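Swimwear hire and lost property, August check, Wodwood Pool
Checked by Rochelle Blackwood, second look by Clyde Doucet

Thanks to everyone who stayed back to help me turn the whole hire rack inside out. I know it's slow work, and I do appreciate it!

## 1. Trunks and jammers

- [x] Drawcords present and knotted at both ends
- [x] Inner lining free of holes
- [ ] Waist elastic springs back after a good stretch

*Comment:* Nine pairs of the older navy trunks have gone baggy at the back, poor old things, and I've pulled them from hire. Clyde thinks the small sizes might do another term, but I'd sooner see them go to the rag bin.

## 2. One-piece suits

- [x] Straps stitched firmly, no fraying
- [x] Fabric not see-through when held up to the window
- [ ] Size labels readable

*Comment:* Labels on the Pullel suits have faded to nothing, so Nayeli is going to write the sizes back on with a laundry marker (bless her). Please don't guess a size for a child in the meantime, just ask at the desk.
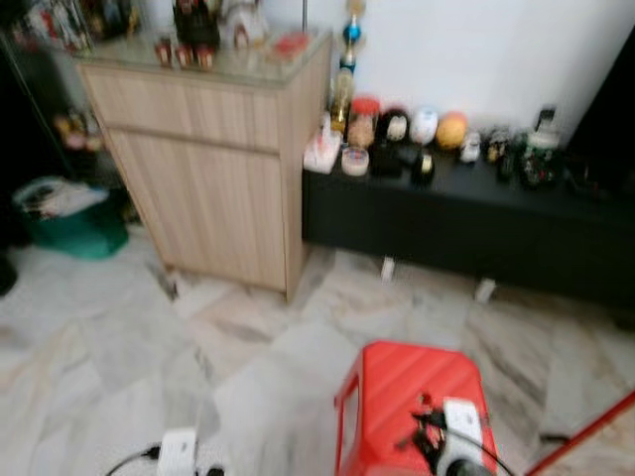 ## 3. Goggles and caps

- [x] Lenses clear, no cracks
- [x] Nose pieces secure
- [ ] Silicone caps dusted and stored away from the heater

*Comment:* We have 26 caps fit for use. A couple had stuck together, and I'd be grateful if whoever closes up could dry them properly before they go back in the tub.

## 4. Rinse and drying area

- [x] Cold rinse tap working
- [x] Floor mat flat, no curled corners
- [ ] Hanging rail tightened

*Comment:* The rail still wobbles on the left. Rawan has the right Allen key and will see to it before the morning squad.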